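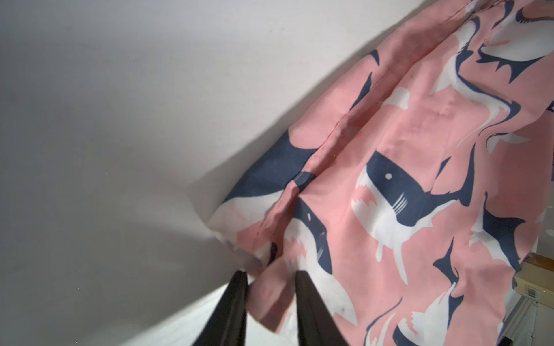
## Cloth week, 15 December 2018

I'm back on the folding data. We closed out the rigid objects in October and I have been putting off cloth since then, mostly by tidying the logging code. The shark fabric is now in the set and I've started on hems and seams.

The plan is 1000 grasps across all the fabrics. So far I have 303 saved and 202 that I would train on. The rest were thrown out for dull reasons: the recording started late, the joint log had a gap, or I labeled the wrong grasp point and didn't notice until the next day.

Each example is one approach and one close of the fingers, steered by hand. I save the wrist view, the joint positions and a short label. The label says what I was going for – hem, seam, corner or open cloth – and whether the cloth came up with the fingers. Failed grasps stay in. Nyokabi Mohamedi talked me into that after her first model on the Nillach set turned out to be sure of itself about everything.

Some notes, mainly for me:

- Prints are harder to label than plain cloth. On the sharks I keep reading the edge of a fin as a fold. I now do the labels the next morning, at full size.
- Seams bunch up and give the fingers more to hold. If I only grab seams the model will only want seams, so I'm capping them for each fabric.
- Drop the cloth fresh between tries. Smoothing it by hand gives me the same three shapes over and over.
- I can do 18 good ones in a sitting before my steering gets sloppy.

Indrek Mägi wants the files in the Zurkudard layout so he can mix them with his own towels. That means renaming every folder, and I'd like to do it before the set gets any bigger. His loader also expects the label in a separate file, so I need to change the export script first.

Next up is the plain gray cloth, then back to the sharks for corners.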